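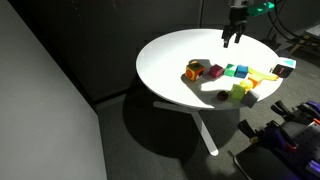

Fig. 4. Drelham round table, white top, with blocks and balls set out.

4.2 Setting out the blocks

1. Stand the table on carpet and push down on each side. The brochure says it self-levels. I'd check.

2. Tip the blocks out near the middle. "Fits any set" is a generous claim for a round top.

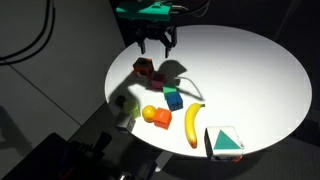 3. Balls need more care than cubes. The maker calls the surface "roll resistant", and I remain to be convinced. Park each one against something heavier, as with the yellow ball up against the orange cube, and give the rim a wide berth.

Caution: Small pieces and toddlers don't mix, whatever the age label says.

4. Wipe the top with a damp cloth. The Ponce polish is optional, and 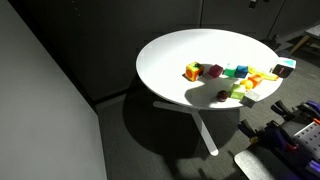

at that price I'd leave it on the shelf.

Note: The 32 colours promised on the carton include shades I can't tell apart.

Revised by Janaka Liyanage, Jul 31, 2023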